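Sturis planning notebook
Entry 31/12/2023

Purpose: check of the Pekow grasp planner against the marble counter layout in simulation, Franka arm, build unchanged from the June baseline.

1. Planner settings
Replanning was set to 50 Hz with a horizon of 12 steps. Clearance to unselected objects stays at the Krasniqi default. The purple spray bottle remains in the collision set throughout. 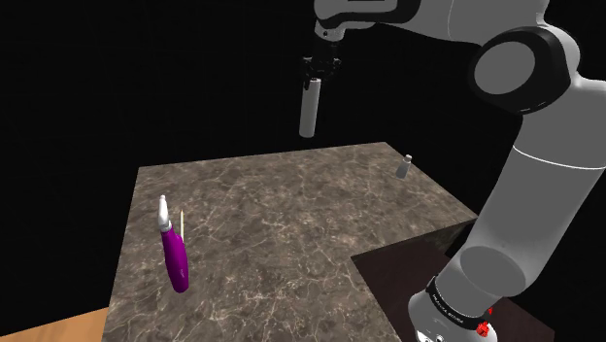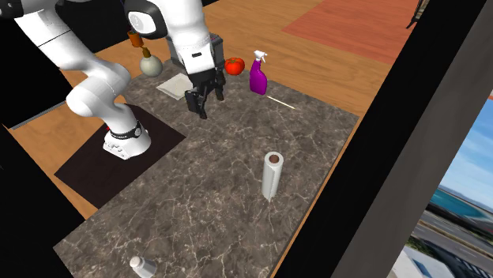 2. Open items
a. Seeds 6 and 18 are to be repeated with the wrist penalty disabled.
b. The thin stick is poorly served by the box approximation. A capsule model is to be tested.
c. Jirar logs should record held-object pose and gripper width on the same clock. Merge pending review.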